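Reading time: 4 min

Simulation Practice Group, Cilard Robotics
Minutes of the meeting held March 17, 2023, Kosdale office, second-floor room with the bad radiator

Present: simulation, evaluation, hardware, safety, documentation. Apologies from the data group, who were in another meeting about having fewer meetings.

1. Minutes of the previous meeting

Approved with one correction. The November minutes said that the naming convention had been "agreed." Evaluation asked that this be changed to "discussed at length." Changed.

2. Naming convention

Discussed at length.

3. House rules for simulated kitchen trials

Documentation presented draft 2 of the rules. Draft 1 ran to 27 pages and had been read in full by its author. Draft 2 fits on both sides of a sheet of paper if the font is small and the reader is young.

The following were adopted without a vote:

Rule 1. Every trial states its task in one sentence before it is run. If the task needs a second sentence, it is two tasks.

Rule 2. A trial counts as a success only if the end condition was written down beforehand. Hardware asked whether "it basically got there" could be an end condition. It could not.

Rule 3. Failed runs are kept. They go in the same folder as the others, under the same kind of name (see item 2, with sympathy).

Rule 4. Nobody adjusts friction values in the middle of a series. Simulation wished it recorded that this happened once. Evaluation wished it recorded that this was found once.

4. The Ikholm report

Evaluation went through the results of the Ikholm kitchen set: 300 runs, of which 94 percent were reported as successful. The room was pleased for a few minutes.

Evaluation then explained that the success check looks only at where the object finishes. A gripper that shoves a bowl to the right spot scores exactly the same as one that picks it up and sets it down. Safety pointed out that a person watching the two would have no trouble telling them apart, particularly if there was soup involved.

There was a long exchange on whether shoving is a legitimate strategy. Hardware feels that it is and that people do it all the time. Safety feels that people also run with scissors. It was agreed that shoving is allowed where the task sentence says "move" and is a failure where it says "pick up" or "place." The 94 percent will not be quoted outside this group until the runs have been scored again under that rule. Anyone who has already put it on a slide should take it off the slide.

5. Contact and clearance

This took most of the meeting. The present guidance says that fingers should approach a rim "with suitable clearance," a phrase that everyone has been free to enjoy in their own way. Simulation reads it as "not touching." Hardware reads it as "not touching yet."

Safety proposed that clearance be given as a number for each object class, measured from the fingertip and from the housing separately. The housing is what usually gets forgotten, being wide and flat and not the part anybody is thinking about. It hides a good deal of the counter from the wrist view as well, and a planner that trusts that view alone will be sure of itself for the wrong reasons.
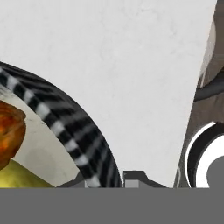 Hardware objected that a separate number for the housing would slow every approach. Safety said yes. After some silence the proposal was adopted for bowls, plates and anything with contents, with cups left over until the Chung gripper model has been updated.

It was also agreed that whatever is in a bowl counts as part of the bowl for clearance purposes. A run in which the fruit ends up on the counter is a failure even if the bowl lands beautifully.

6. Views used for review

Reviewers have been scoring from whichever camera loaded first. From now on each scored run must be checked from the wrist view and at least one fixed view. If the two disagree, the run is marked "unclear" and goes to a second reviewer. Evaluation asked what happens if the second reviewer also finds it unclear. It stays unclear. The form has a box for this and people are encouraged to tick it — the box has so far led a very quiet life.

7. Actions

Evaluation: score the Ikholm runs again under the new shoving rule.
Safety: circulate clearance numbers for bowls and plates.
Simulation: lock friction values for the length of a series.
Hardware: update the Chung gripper model, including the housing.
Documentation: draft 3, same font size or larger.

8. Any other business

The radiator. Facilities has been told again.

Next meeting to be set once the room is free.

© 2023 Cilard Robotics | Contact the practice group | Back to top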